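Incidencia: teléfono y mandos en mesita de noche
Alojamiento: Hetthorpe, habitación 4
Abierta por: Li-hua Lau
Asignada a: Danjuma Briggs
Estado: en espera de recambio

Descripción
El huésped avisa de que el teléfono de la mesita da tono pero recepción no le oye. También dice que hay varios mandos en la mesita y no sabe cuál corresponde al televisor.

Entrada 1 (Lau)
He subido a mirar. Llamo a recepción con el 5 y me contestan, pero no me oyen. El cable rizado está muy enredado. No toco nada más. 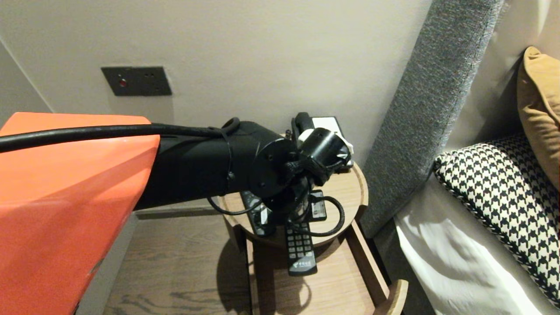 Mesita de la habitación 4, con el teléfono y los mandos.

El mando con teclado numérico queda colgando por el borde delantero. Pregunto a mantenimiento si es del descodificador antiguo, el Moschos, que se retiró en abril.

Entrada 2 (Briggs)
Sí, es del Moschos. Se puede llevar al almacén. El televisor Gonen solo necesita el suyo. Probad estos pasos con el teléfono antes de pedir nada:

1. Colgar, desconectar el cable rizado por los dos extremos y volver a conectarlo hasta oír el clic.
2. Dejar el auricular colgado en su sitio y el cable rizado sobre la mesita, sin que tire.

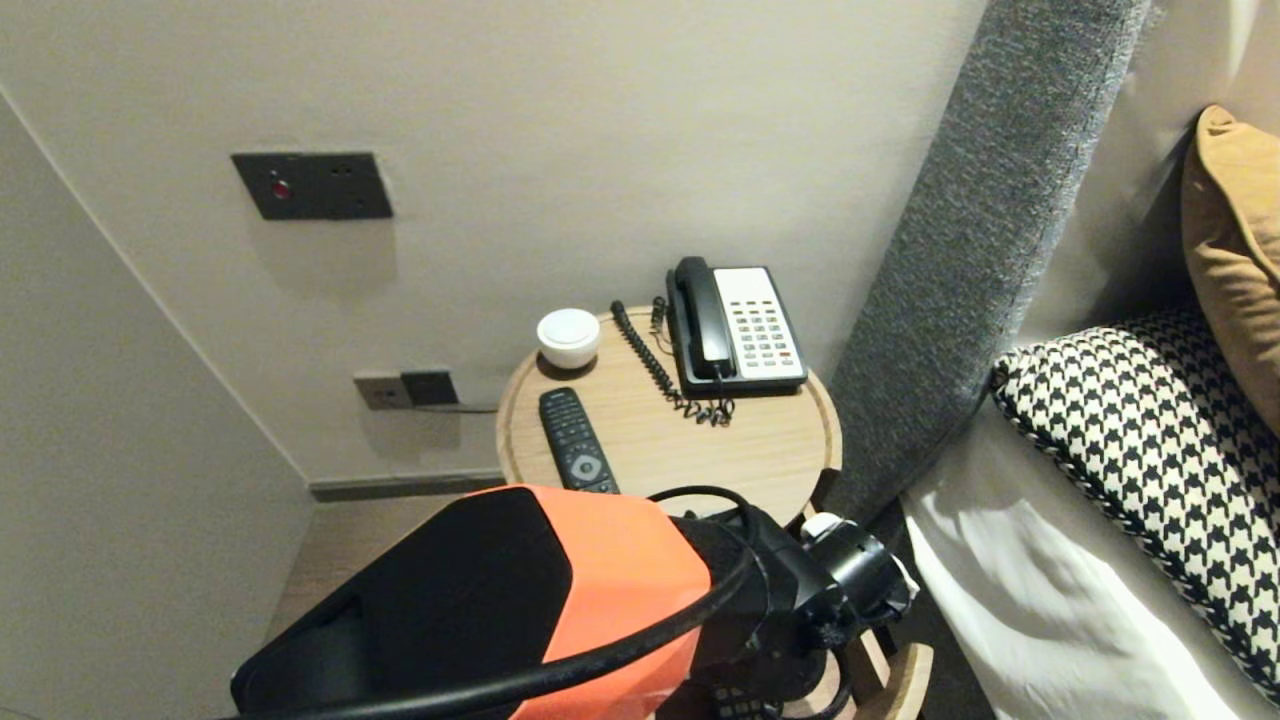 3. Llamar a la extensión 100 y hablar con normalidad.
4. Si sigue igual, probar con el auricular de la habitación contigua.

Entrada 3 (Lau)
Pasos 1 a 3 hechos, sin cambios. Con el otro auricular se oye bien en los dos sentidos. El cable de línea queda descartado.

Entrada 4 (Briggs)
Entonces es el micrófono del auricular. Pedido a Drakard. No cerrar hasta que llegue y se pruebe.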